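What I Learned From Three Paper Cups

Sizwe Mathebula
July 26, 2020

I have been to many demonstrations of machines in my life, first as a buyer for a packing company and now as a man with free time. Most of them I have forgotten. Usually there is a curtain, a loud film, coffee in small glasses, and then an arm lifts an engine block and everybody claps. In April I went to the open day at Gosby, and I want to argue that they did it better, although half of the visitors went home disappointed.

The invitation said "manipulation work in progress." I went with my former colleague Pravesh Adams. We were 19 people in our group, and many of them, I think, expected something like the Batunell show the year before, where two machines painted a car door while music played. At Gosby we were taken up the stairs to an ordinary room with trees behind the windows. The table was covered with cardboard and the sheets were held together with tape. On it stood yellow paper cups, upside down. A woman behind me asked her husband if this was the right floor.

Our guide was Lies Vanhove, an engineer who does not like to speak in public and told us so. She explained that the task was to take a cup with one of the two arms and put it on top of another cup, until there was one stack. My grandson could do this before he could say my name. She said they had tried it 3000 times since the winter, and that she would now try it again, and that it might not go well. 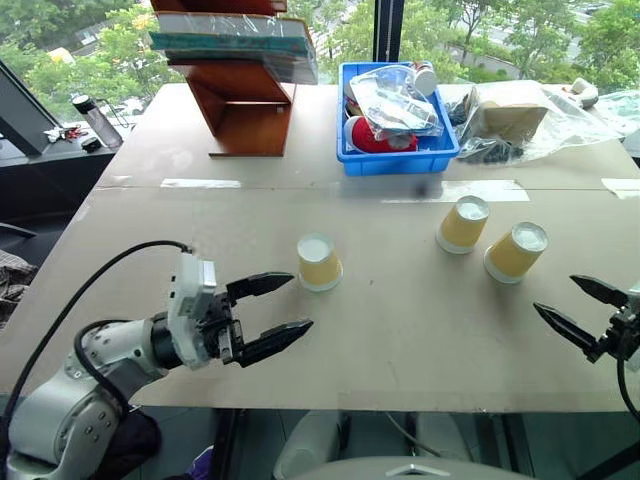

The first attempt failed. The fingers closed a little too early and pushed the cup away. Somebody laughed, and Lies did not look up, she only put the cup back and started again. The second attempt was good until the last moment, when the cup came down crooked and rolled to the side. On the third attempt we had a stack. By then the room had become very quiet. I noticed that I was holding my program so tightly that it had folded.

Why did this hold me more than the car door? I believe it is a question of what we are allowed to see. In a polished show the visitor has no part. Everything is decided before he comes in, and he can only admire it or be bored. When a thing can fail in front of you, you begin to think together with the people who made it. You ask yourself why the cup slipped, whether paper is harder than metal, how tightly you hold a cup yourself in the morning. I had never asked myself this in 72 years.

Pravesh does not agree with me. On the train he said that an open day is an invitation, and one does not invite guests to watch mistakes. He said also that people who pay taxes in Clustham, where the city gave Gosby its building for a low rent, have the right to see results. I take this seriously. About 80 parents with children came in the afternoon, and a child of six does not care for an honest failure, he wants the robot to wave.

Still, I think he is wrong on the main point. For many years I bought equipment after perfect demonstrations. One line from Rampersad ran in their hall like a Swiss watch, and in our hall it stopped each time a carton was slightly damp. If the salesman had shown me one bad carton, I would have asked better questions and we would have saved a whole summer of trouble. People who have seen only success will believe too much, and later, when they are let down, they will believe nothing at all.

I would ask for one change. Lies gave the success rate only when a visitor requested it, and she spoke it almost to the floor. It should be written on a large sheet beside the door, with the date, so that whoever comes next year can compare.

I have already told Pravesh that I will go again. He says he will come if there is better coffee.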